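Budget the pick cell before you call a vendor. Quick version:

1. Write down the task. Ours is snack bags, one carton to another, one arm.
2. Price the arm and gripper seperately. Trindel quoted us as a bundle - ask for the split.
3. Add test stock. Soft bags, mixed sizes, 32 to start. Cheap, always forgotten. 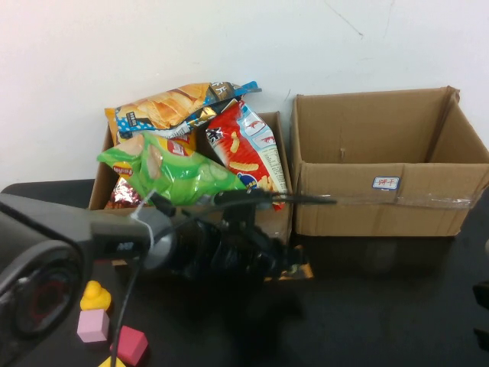 *Bag transfer bench: full carton left, empty carton right.*

4. Spare gripper pads, 6 sets. Cable ties, tape, cartons - one line, $193.
5. Lead time. Weldu said April, so plan for later then that.
6. Hold back money for 2 days of setup help.

Send the sheet to Guadalupe Robles before the PO goes out. No PO without a split quote.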